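How long does a bathroom towel take to dry?

I'll admit I picked this topic in September because my own towels smelled awful. Our flat on the Schmieder side of campus has one small bathroom and no radiator in it, so by the evening everything is still damp and a bit swampy. Frau Bauerfeind (our tutor) said a smell isn't a research question but drying time is, and off I went!

Kai Wiegand and Milagros Tamayo let me use their bathrooms too, which gave me 3 rooms to compare. I soaked each towel, spun it, weighed it on a kitchen scale and hung it up with the door either open or shut. Then I weighed it every hour until I fell asleep, and again at breakfast. I know the gap overnight is a weakness, and Pascal has already told me so twice.

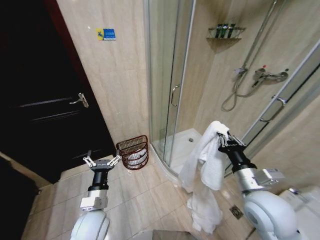
Fig. 2. White towel and woven basket in a small tiled bathroom.

The door mattered far more than I'd guessed. With it open, my thin towel was back to its dry weight in 11 hours. The thick one with the door shut needed 48, and by then I really didn't want it near my face. Folding made things worse as well – a towel doubled over a hook stayed clammy on the inside long after the outside felt fine.

I did try a cheap fan for 2 of the runs, but I moved it halfway through the second one (sorry!) so I've left those numbers out of the main table and put them in the appendix.

If I did it again I'd borrow a proper humidity meter and start in the morning. Thanks to Kai and Milagros for putting up with me knocking at 7 am with a scale under my arm.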